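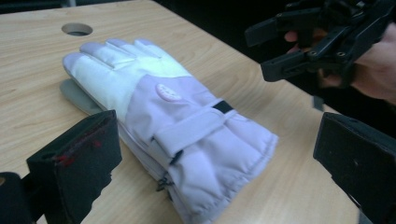

Kha Cù

Vemgate council will change how it collects used clothing and household textiles from February, replacing the kerbside bag service with 20 fixed collection points. The contract has gone to Schnyder, which already handles the town's glass.

The council collected 187 tonnes of textiles last year. Nearly a third was rejected at the Nostholm sorting plant, mostly on account of damp. Bags left out overnight were the main source, according to a report by waste officer Njål Lundgren.

The new containers are sealed steel units with a raised floor. Each will be emptied twice a week — more often if the fill sensor reports it is full. Gloves, coats, curtains and bedding are accepted. Duvets, pillows and carpet are not.

Installation is due to start at the Tallesix car park. The kerbside service will continue until all the units are in place.
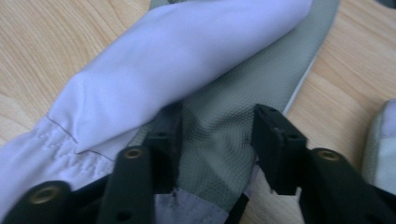 Can torn clothing go in the new containers?
Torn items are accepted if they are clean, dry and tied in a bag.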